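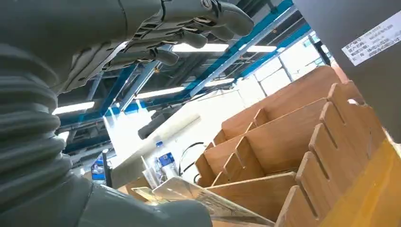

4. Setting up subtitles for a screening

These steps cover subtitle files for a feature shown through the Platora player. The Ivumix export tool claims to do most of this on its own. Check its work anyway.

1. Copy the film and its subtitle file into the same folder. Both must have the same name.

2. Open Platora and choose Load Feature. Wait for the bar to reach 100 percent before touching anything else.

3. Under Text, pick the subtitle language. "Auto" is supposed to detect it. On our copy of Bragança it picked Spanish for a Portuguese film, so set it by hand.

4. Play the first 2 minutes and then the last reel. If lines drift late, open Timing and change the frame rate.

Note: The "Smart Sync" button moves every line at once. Benley says it is safe for any film. We have seen no proof of that - save a copy of the file first.

5. Set the text size to 13 and look at it from the back row. The preview window makes everything seem easier to read than it is.

Caution: Do not install a player update on the day of a show. The March update wiped saved timing settings, and the release notes didn't mention it.

6. Save the show file and reopen it to confirm your changes stuck.

Section revised Apr 5, 2025, by Jui-lin Fang.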